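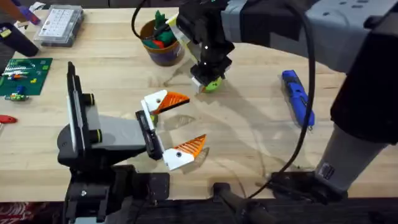
Bench as of this afternoon. Big arm has the green part.

zghumman
Trying to settle next year's budget before the end of September. We have two arms on one bench and I can ask for one more thing. Choices are a second set of orange fin-ray fingers plus spares, or a proper fixture plate from Skuvutis. The plate is $1429. Finger sets are $49 each from Sukik. Which would you buy first?

ondieki_fan
Plate. Clamping to the bench edge is fine until you move something, then you redo all your positions.

Thu Dao
I'd go the other way. Fingers wear out and plates don't. We order 4 sets at a time and that covers us for most of a year. Put $196 in the budget and keep the rest.

zghumman
@Thu Dao which parts are you picking? Ours are discs with a big center hole and a ring of small ones.
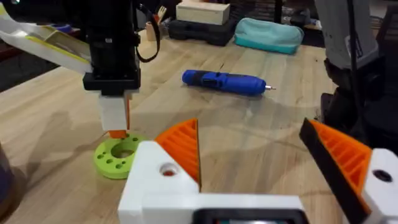 Green disc on the bench, blue screwdriver next to it for scale.

Thu Dao
Flat stuff, similar. Soft ribs are OK on the outside edge. I wouldn't count on them for lining up those small holes.

grosten_user
Which is why she needs the plate. Disagree with Thu on this one. A finger set won't locate a hole pattern.

Thu Dao
A $20 printed nest will. Screw it down and try it for a month before spending $1429.

zghumman
Fair. I'll put in for 4 finger sets and the nest, and get the plate quoted again in case there's money left.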